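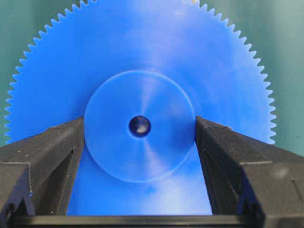
The Arm Was the Cheap Part

What a small gear shop learned from budgeting for its first robot cell

When Gusell started planning for a robot arm, the first version of the budget had two lines on it. One was the arm. The other said "bits".

The company cuts plastic gears in a unit on the Trumville estate, mostly short runs for packaging lines, display turntables and teaching kits. It employs 16 people. Its machines are paid for and most of them are older than the apprentices who run them. Nobody had bought anything with a joint in it before, and the firm had no engineer with robot experience to ask.

By the time the order went in, the budget had 48 lines. The arm was still one of them and it was no longer the biggest.

Gusell let us see the planning sheet on the condition that we left the prices out, as some of the suppliers are still quoting for a second cell. The prices would date quickly in any case. The order in which the lines turned up is more use to anyone doing the same job, and so is the list of things that were missed.

Starting with the job

The work Gusell wanted to hand over was dull and well understood. Finished gears have to be picked up, held steady, presented to a fixture and put down again. A person can do it all day, but a person doing it all day is not setting up machines, and setters are what the firm is short of.

The gears vary a good deal in size. The larger ones have fine teeth and a thin web, and customers send them back if the teeth are marked. That ruled out gripping by the rim almost at once. It left the hub, and the hub is a smooth round disc that stands up only a little from the face.

It took the firm five weeks to write this down properly. The production office says those were the most useful weeks of the project, although at the time they felt like a delay. Three suppliers had already been in by then with brochures, and each had quoted for an arm without asking what it would be holding.

The written job description ran to two pages. It gave the size range, the places a finger could touch, the places it must not touch, how the gear would be standing when it was picked up, and how close it had to be when it was put down. When the same suppliers were sent those pages, one withdrew, one doubled its price and one rang up with questions. Gusell bought from the one that rang.

Reach and payload

Brochures lead on payload, and payload hardly mattered here. A plastic gear weighs very little. The gripper weighs more than the part does, and the gripper has to come out of the same allowance. Add a cable, a mounting plate and a handful of steel screws and a good slice of a small arm's rating has gone before it has picked anything up.

Reach mattered more. The first layout was drawn with the arm at the back of the bench and the fixture at the front, and on paper it worked. With a cardboard mock-up it did not, as the wrist would have had to fold under itself to bring a gear in upright. The layout was turned round so that the arm comes in from one side and works across the bench. That change cost nothing because it was made in cardboard.

The mock-up, incidentally, was not in the budget either. It took a morning and a roll of tape.
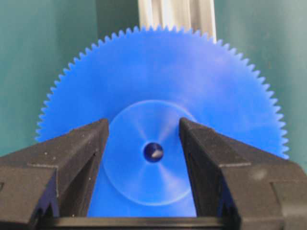
Fingers were the line that grew most. The sheet began with a single entry for a bought gripper with the standard fingers. Standard fingers are flat pads made for blocks, and two flat pads on a round hub touch it in two places and let it roll. The choice was between having fingers machined, at a price per pair that made people go quiet, and printing them.

Gusell printed. The firm does not own a printer, so the work went to Nostine, a small bureau on the same estate, and the sheet gained entries for drawing time, for material, for a first set, and for the sets after that. It is the sets after that which get forgotten. Printed fingers are cheap enough to change your mind about, and so people do change their minds. The advice from the production office is to budget for a fifth version before you have seen the first.

There is also wear to think about. A printed finger does not last like a steel one, and a spare pair needs to be on the shelf with its screws. Gusell put spares under running costs and now thinks they belonged with the capital, as the cell cannot start without them.

The bench

A robot cell needs something to stand on, and the something has to stay where it is. Gusell priced a ready-made frame, then priced aluminium extrusion and made its own. The extrusion was cheaper. The brackets and T-nuts were not, or not by the time enough of them had been bought, and two people lost most of a week to building. If that time had been charged to the project the saving would have been small.

Even so, the shop would do it the same way again. Extrusion can be moved. When a fixture needs to come across by the width of a hand, somebody loosens four bolts and moves it, and no one has to raise a purchase order.

The work surface and the fixtures had one line each at the start. They ended with nine between them. Dull surfaces are easier for cameras than shiny ones, and a plain colour that is a long way from the colour of the part is easier again, but a part that is easy to see on a sample card may not be so easy under the lights in the building. Try it with the real part before paying for a full sheet.

Cable management deserves a line of its own. Cables hang off arms, and they get pulled, rubbed and caught, and they fail in the middle where you cannot see it. Allow for spare length and for proper clips. Allow for a spare cable as well, and ask the supplier how long one takes to arrive. In Gusell's case the answer was longer than the lead time on the arm.

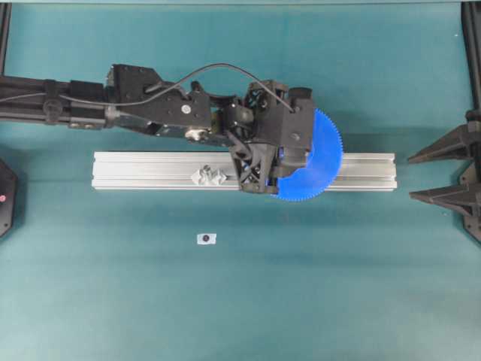 Then there is time, which was the largest item on the finished sheet. It came in three kinds.

The first was installation, which the supplier quoted for and which was accurate. The second was programming and proving, which the supplier also quoted for and which was accurate only for the one gear named in the quotation. Every further size is a further piece of work. Some are an hour and some are two days, and there was no telling in advance which would be which. The firm's rule now is to list every part the cell is meant to handle, get a price for the whole list, and then decide how much of the list it can afford.

The third kind was the firm's own. Someone has to stand next to the cell while it is being proved, fetch gears, answer questions and press the stop. That person was a setter -- the very trade the project was meant to free up. For most of August the shop was a setter down because of the machine that was going to give it one back. Orders slipped. The sheet has a line for this now, though it was written in afterwards.

Guarding and paperwork

Guarding should be discussed before the bench is built. Gusell discussed it after. The risk assessment was done by an outside consultant, Tierney, and it asked for a change to the frame and a second stop button, neither of them dear, both of them a nuisance by that stage. Had the consultant been brought in when the layout was still cardboard, the changes would have been a pencil line.

A small arm is not excused from any of this. Suppliers sometimes talk as if a light, slow machine needs no assessment, and buyers like to hear it. The assessment covers the whole job, including what is in the gripper and what it might be pushed against, and it has to be looked at again whenever the job changes. A shop that means to add parts to the list as it goes along should expect to pay for that more than once.

Insurance was a phone call and a form. Electrical work was half a day. Compressed air was not needed, as the gripper is electric, and that took a line off the sheet.

Lease or buy

Gusell looked at leasing and decided against it. The lease covered the arm and the controller, and those were less than half of the total. The fingers, bench, guarding and labour would have had to be found up front either way. For a firm with less cash in the bank the answer might differ, and a lease does have the merit of making somebody else keep the spares.

Second-hand was considered as well. There are sound used arms about, but the one Gusell was offered had a controller that was no longer supported, and the price of a replacement brought it close to new. Ask about the controller first.

What the next sheet looks like

The second cell is being planned now. Its sheet has a written job description stapled to the front, and the assessment is booked for before the layout is fixed. The fingers come ahead of the arm in the running order. Proving time is priced per part. There is a contingency, set by the accounts office at a figure the production office thinks is too low, and the two are still arguing about it.

The line called "bits" has been kept. It covers tape, cable ties, T-nuts and cardboard, and it has been given rather more money than last time.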